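Ticket: Second dual-arm cell, snack portioning – equipment list does not match budget line
Queue: Automation / Capital requests
Site: Pickering
Status: Open, waiting on quote
Priority: Normal

Problem as reported

The Lirnar budget line for a second cell was written from the first cell's original order. The original order covered arms, grippers, rail and enclosure. It did not cover consumables, spare fingers or cable management, and those have been charged to general maintenance since January. Requester wants one line that covers the full cell so the second one can be ordered without a supplementary request.

Environment

Two-arm cell, both arms on a common front rail. Parallel grippers. Three-sided enclosure, wood-look floor. Task is cup and tray handling with small food pieces. Integrator is Sakard. Cups and trays come through Drestow.

Log

Entry 1. Pulled the original order and compared it with the cell as it stands. Arms and rail match. Cable ties, conduit and the floor board are not on the order at all. Asked Sakard whether the floor was supplied or sourced locally. Answer: sourced locally, no part number.

Entry 2. Requester asked for the tray and cup quantity to be fixed at 50 cups. Checked with Drestow. Minimum carton is 1,000 cups. Trays are sold singly. Changed the cup line to one carton and left trays at 30.

Entry 3. Sakard suggested a sealed floor panel in place of bare board. Added as an option, not in the base price. Attaching views of the current cell for the quote.

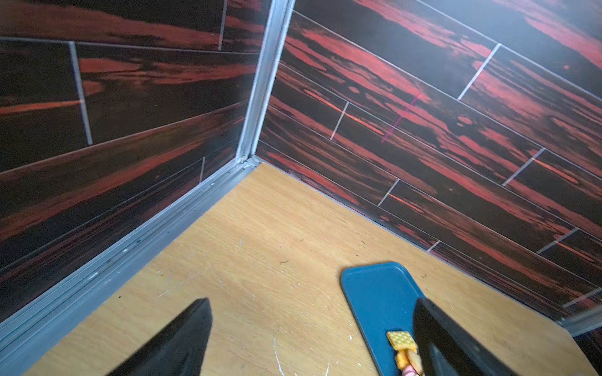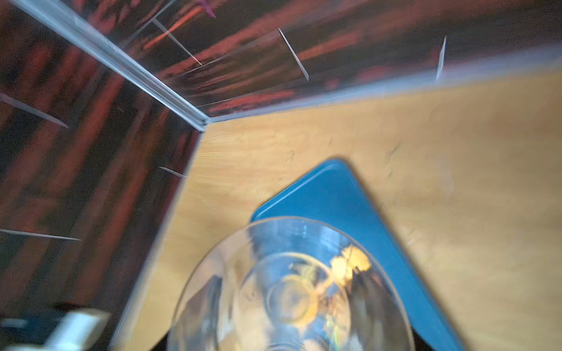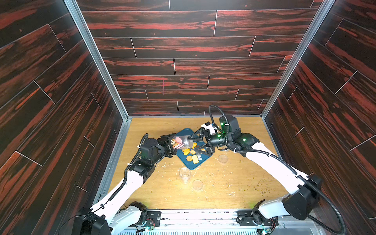
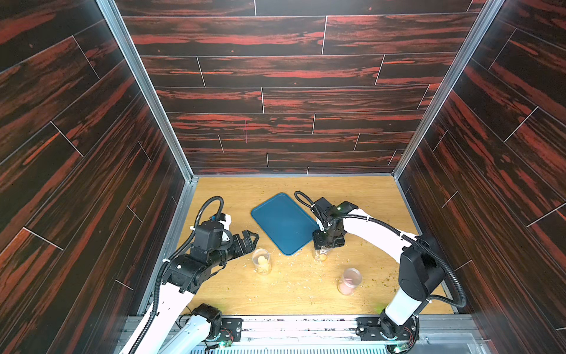
Current cell, wrist views first, then two overall views. Note floor marks in the first and crumbs in the last two.

Entry 4. Sakard reviewed the attachments. Comments, in their order:

Floor: treat as a wear item. They recommend two boards per cell per year if it stays uncoated. The first view has white scratches and scuffs across the board and debris in the ridged trim at the base of the left wall. A flat cove strip would be easier to wipe. Price requested.

Cables: external conduit on both arms, tied at intervals. Acceptable. They will quote a clip kit as an alternative to ties – the labor saving is small, so this can be dropped if the line is tight.

Rail wiring: the board near the left arm base is exposed. Cover to be included in the base price for the new cell and quoted separately as a retrofit for the existing one.

Cups: clear plastic is harder for the vision side than an opaque cup. Requester confirms clear cups stay, same as production. Closed.

Entry 5. Spares. First draft had one spare gripper per arm. Lead time from Sakard is 81 days for a complete gripper and much shorter for finger sets. Revised to one complete gripper for the site and four finger sets. This lowers the total and covers both cells.

Entry 6. Finance asked whether the second cell could share the first cell's enclosure. No. Both ends of the rail are taken by the arm bases and the work area is sized for one pair.

Entry 7. Budget line rewritten as follows and sent back for approval:
Arms, grippers, rail, enclosure: per original order, price to be refreshed
Floor boards: two, uncoated, plus sealed option
Board cover: one included, one retrofit
Spares: one gripper, four finger sets
Cups: one carton of 1,000
Trays: 30
Cleaning supplies: moved from maintenance to the cell line

Open items

Refreshed arm price from Sakard.
Sealed floor price, with and without cove strip.
Decision on clip kit – default is no.
Confirm with Drestow that the tray color is still stocked. If it is not, the vision setup has to be checked again and those hours need to go on the line too.

Next update when the quote arrives. Do not raise the purchase order from the old line.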